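Mixed plates in one rack, who else?

fivaslow_fan: Quit matching sets in May and I love it! My favorite blue with the white crisscross lines and little dots, on top of a green one:

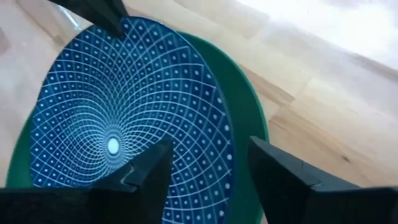 blue on green, best combo

Storko: Gorgeous blue! But I'd miss a matching stack. My 7 all match.

fivaslow_fan: Try 2 odd ones first! I stand mine on edge in a white wire rack, dark green to the left, plain white at the right end.

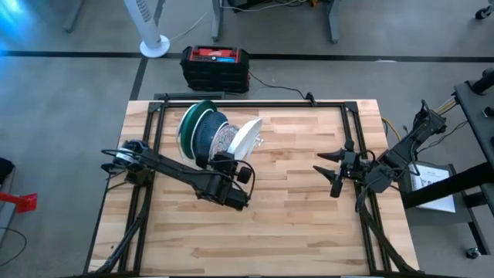 The fancy gray, blue and white one goes next to the plain white so it really pops.

Tanoli: Disagree, I'd put the white in the middle. Love that pattern though!!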